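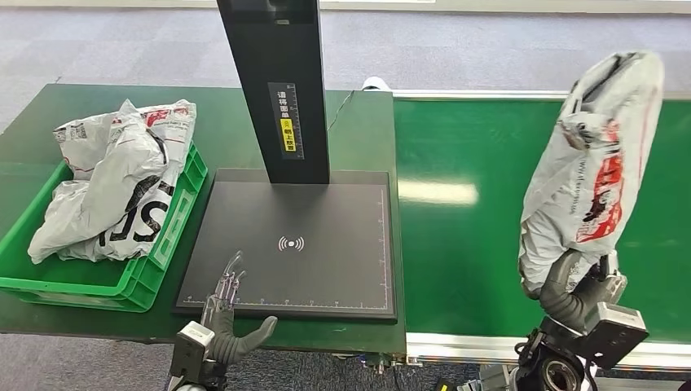

Drovley Parcel Services
Gristberg Sorting Site
Workstation Safety Inspection: Scan Table and Belt

Date of inspection: 2 January 2021
Inspected by: Waltraud Fröhlich
Accompanied by: Malte Steinbach, shift lead
Station number: 393
Previous inspection: November
Result: Passed with comments

Ratings: S = satisfactory, C = satisfactory with comment, A = action required, N = not applicable

Section 1. Work table

1.1 Table stands level and does not rock under load: S
1.2 Surface free of cuts, splinters and adhesive residue: C
Comment: Tape residue at the rear left corner. To be cleaned with the approved product only. Solvent must not be used on the green surface.
1.3 Edges and corners undamaged: S
1.4 Surface clear of food, drink and personal items: S

Section 2. Scanning station

2.1 Column upright and firmly seated in the base plate: S
2.2 Base plate flat on the table, no lifting at the corners: S
2.3 Ruler scale on the base plate legible: S
Comment: The scale is used for checking small bags and should be wiped at the end of each shift.
2.4 Labels on column in place and readable: C
Comment: The front label is in Chinese. Ms. Prasertsri has supplied an English translation, which is to be kept in the station folder.
2.5 Cable undamaged, routed behind the column and away from the working side: C
Comment: Cable is sound but lies loose on the table toward the back right corner. One clip is requested. Work order 646 has been opened.

Section 3. Crates and bagged parcels

3.1 Crate free of cracks, rim intact: S
3.2 Crate fully supported by the table, no overhang: S
3.3 Contents kept below the rim: A
Comment: Soft plastic shipping bags tend to rise above the crate walls and fold over the front. A bag in this position can be pulled out by a sleeve or caught by the next crate. Bags are to be laid flat where their contents allow. Where they do not, the crate is to be treated as full.
3.4 Torn or open bags set aside and reported: S
3.5 Walking route behind the table free of dropped bags: S

Section 4. Conveyor belt

4.1 Belt surface without tears or frayed edges: S
4.2 Side rails secure, no sharp ends: S
4.3 Emergency stop tested: S
Comment: Tested three times with the belt running. Stopped correctly each time.
4.4 Bags placed on the belt with loose corners folded in: C
Comment: Practice differs between shifts. Mr. Steinbach will repeat the instruction at the next shift meeting.

Section 5. Floor

5.1 Carpet flat, no raised seams: S
5.2 Floor markings: N

Follow-up

Item 2.5: Detlef Eichhorn, maintenance. Work order 646.
Item 3.3: Malte Steinbach. Reinspection required before the action is closed.
Item 4.4: Malte Steinbach. Attendance list to be attached to this form.

Copies to the site office and to the station folder.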